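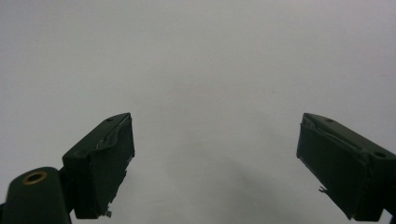

Ticket 618: Marnska table, pale grey top feels tacky

Opened by Rafsan Sultana, 17th March
Status: open, waiting on Darnetti

Hello again! I'm after some help with the Marnska table I bought through you, the one in plain pale grey. It's lovely to look at and I've got no complaints about the colour, but the top feels tacky. Paper sticks to it a bit, and if I lean on it in short sleeves I have to sort of peel my arm off (not very nice in the middle of a phone call). It's been like this since I put it together and it isn't getting any better on its own.

What I've tried so far

Warm water and a soft cloth. Felt fine for an hour or so, then the tackiness came back.

Washing-up liquid, just a drop, rinsed off twice. Same again.

The Mollden surface spray your leaflet recommends. I left it on for 5 minutes, wiped it off and buffed with a dry tea towel. This one made it worse! It dragged under the towel and I had to go back over the whole thing with plain water.

Leaving it alone with the window open for 2 days. No change that I could feel.

Update, same evening

Your chat person asked whether there might be a protective film I'd missed. I've been along all the edges with a fingernail and can't find anything to lift. They also asked me to compare it with my Cabrera shelf, which has the same grey finish, and that one is perfectly smooth and dry to the touch. It's had nothing on it but a damp duster.

What I'd like to know

Is there a cleaner you'd trust on this finish, or should I stop putting things on it altogether? And if it's a fault, can you swap just the top? The legs are fine and I really don't fancy taking the whole table apart again. Evenings are best if you need to ring me.

Rafsan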